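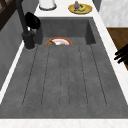

How many demonstrations do I need before the robot can learn a kitchen task?
For one short task, such as moving a plate out of a sink, most of our customers begin with 67 good demonstrations and add more where the policy fails.

Plarnero Kitchen Pack

Plarnero is a set of simulated kitchens for recording teleoperated examples. The pack has 18 kitchens and comes with 660 recorded episodes, so you can start a first training on the same day you install it.

Sinks, counters, plates and food are separate objects. You can change their place, color and material between episodes — the recorder saves each change together with the arm motion.

What you receive
Kitchens: 18
Recorded episodes: 660
Operator seats: 2
Views: wrist and fixed, saved with the same clock
Gripper models: two-finger and three-finger

Recording
The operator moves the arm with a hand controller and presses one button to start and stop an episode. Failed attempts are kept in a different folder. Please do not delete them, many teams use them later for training a success detector.

Known limits
Running water is not simulated. Soft food keeps its shape when the fingers close on it. Both points are planned for the next version.

Licenses are sold by Opoku in Vanivley. Orders made in December are being delivered now. For more than 2 seats, please write to us before you order.

Page updated 2026-01-09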